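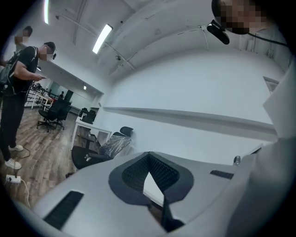
Gripper in the office end of the room, desks and chairs behind.

Sunday, March 6, 2022

Chore list again. Pritach want a yes or no on whether the hand unit could do an evening tidy: chairs pushed in, cables off the floor, bits and bobs back on desks. I still say no, and I'd like it written down before the next demo video does the rounds.

Numbers from the notebook since November: 776 attempts with a person holding the gripper, 34 on the arm with nobody helping. Of those 34, 17 ended with the object where it was meant to be. The hand-held runs look lovely, as they should, given there's a human brain on the other end. I don't count those as the machine doing a chore and I wish the Vukance slides didn't either.

Things I'd want to see before changing my mind:

Power strip on the floor with its white cable. Pick up the strip, coil the lead, put both on a desk. Soft cable is where it all falls apart. The jaw gets hold of one bit and the rest goes where it likes.

Office chair on casters. Push it under the desk without it swinging round. A child can do this. Our best go on the arm took 80 seconds and left it sideways.

Plastic wrap off a chair. Not even trying. Clear film is hard to see and hard to pinch, and I don't want the pad dragged through it.

Walking round people who are looking at their phones. Not a gripping problem, but any tidying machine will meet it on day one.

Stellolura's write-up says "ready for light domestic work". Light for whom? I asked which chores and got a clip of a cup.

To do: rerun the cable test with the slower close, same strip, same floor. Log the failures properly this time, including the ones we stop early. Send Pritach the 17 out of 34 with no adjectives.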